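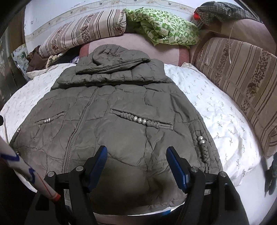
Zariņš asked at our first review why we were collecting anything in bedrooms at all, when the lab has a flat table, good light and a box of clean T-shirts. The comment was fair and it changed how we planned the rest of the work, so this report starts with our answer to it. A policy trained only on the lab table does well on the lab table. We wanted to know how much of that carries over to clothes lying on a real bed, with patterned sheets and pillows around them, and the only way to find out was to go and record there.

Project Ostalside: Collecting Hand-Held Gripper Examples for Garment Folding
Student project report, April 19, 2026

1. Background

Ostalside is a two-semester project. The goal is a set of recorded examples that a learning system can use to fold and move clothing. We do not train the final policy ourselves. That is done by the group that runs the Muleck arm, and they take our recordings in batches. Our part is the collecting, the checking and the labels.

We used a hand-held gripper for all of it. The person recording holds the tool, closes the fingers on the cloth and carries out the task at normal speed. The camera is mounted on the tool and has a very wide lens. The arm at Muleck carries the same kind of fingers and the same camera, so what the policy sees later should be close to what it saw in training. The wide lens bends straight lines a good deal. We left the images as they were and did not correct them, because the arm's camera has the same bend.

2. What we collected

The plan called for 500 examples from homes, to be added to the older table set. The older set has 2793 examples and was recorded by last year's students under the name Plastcombe. We kept their file layout and their task names so that the two sets could be mixed.

The home examples cover four garment types:

Shirts and T-shirts
Trousers
Knitwear
Padded jackets

Padded jackets were not in the Plastcombe set. They were added in August, when the Muleck group reported that the arm often closed on thin cloth correctly but missed or slid on anything thick. A quilted jacket is a different problem from a T-shirt. The hem is soft and bulges when it is pressed, the shell can be shiny, and the fingers need to open wider before they come down. Zippers and sewn-on trim also give the fingers something hard to run into.

For each jacket the starting position was the same: front up, laid out on the bed, hood folded back if there was one. The first grasp was at the bottom hem. After that the hem was brought up toward the collar and released, and the sleeves were dealt with last. We tried starting from the sleeves in the pilot and gave it up, as the sleeves came loose again when the body was folded.

3. Procedure

Each home session had two people. One held the gripper and the other kept the log and reset the garment between examples. We changed places at every break. The log sheet had one line per example with the garment, the starting position, the number of grasps and a pass or fail mark.

The rules we gave ourselves were these:

Leave the bed and the things around it as they are.
Start with the fingers open and the garment in view.
Do not use the free hand to help.
If the cloth slips, try again in the same recording. Do not stop and restart.
End with the gripper lifted clear of the garment.

The fourth rule was discussed more than any other. Recordings with a slip and a second try are longer and look untidy, and we had been throwing them out. The Muleck group asked us to keep them. A policy that has only seen clean first grasps has no example to follow when a grasp fails, and it tends to carry on with empty fingers.

The first rule is the direct result of the review. In the pilot we cleared each bed down to a plain sheet, and the recordings ended up looking like the lab table with a different background color.

4. Checking and labels

Every recording was watched once by someone who had not made it. We marked the moment the fingers closed, the moment they opened and the part of the garment being held. For jackets we used hem, collar, cuff, hood and body. "Body" turned out to be too loose a label. On a quilted front it could mean anywhere from the chest pockets to just above the hem, and two checkers often agreed on the word while meaning different places. We would split it into upper and lower body next time.

The finger width was read from the tool's own log. On thick garments the width at closing was uneven from one try to the next, even with the same person and the same jacket. We think this comes from how much padding gets pulled in between the pads. We did not have time to test it.

5. Problems

Light was the main one. Shiny shell fabric throws highlights, and in a few homes the hem could hardly be told apart from the creases above it. We kept those recordings and marked them.

The tool is also heavy after a while. Grasps got lower and slower toward the end of a session, and this shows in the logs. We shortened the sessions after Avotiņš, our second supervisor, pointed it out in the timing plots.

Bed height was never written down. It affects the angle of the wrist and it should have been a column on the log sheet from the start.

6. Remaining work

The jacket recordings still need their second label pass. The split of the "body" label will be tried on a small part of them first, and if the checkers agree better, it will be applied to the whole group before the next batch goes to Muleck. The log sheet has been updated with bed height and light source. Vaida has the current version.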